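Filed under: Local News / Health

Uston clinic says waits will drop. Patients have heard that before

The Grendelano clinic in Uston says it will cut the wait for minor surgery to 10 days by April. It made much the same promise last year, and the wait got longer.

The new plan leans on a booking system from Tondo, a scheduling firm, and on two extra evening sessions a week. The clinic has not said who will staff them. Its own notice lists 175 people waiting for small procedures such as mole removals and cyst drainage, and nearly half of them have already had one appointment moved.

"Software doesn't close a wound," said Ida Seidel, a retired ward nurse who has been rebooked four times. "I'd like to know how many nurses they're hiring. I asked, and I got a leaflet."

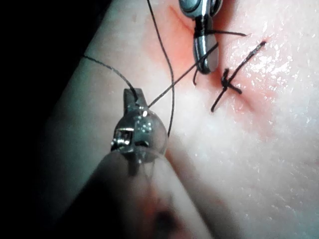 The clinic would not give a figure for new hires or say what the Tondo contract costs. A spokesperson said staffing was "under active review," the same phrase used when the Nakamura Street office closed its walk-in desk. That desk was supposed to reopen after the summer. It is still shut.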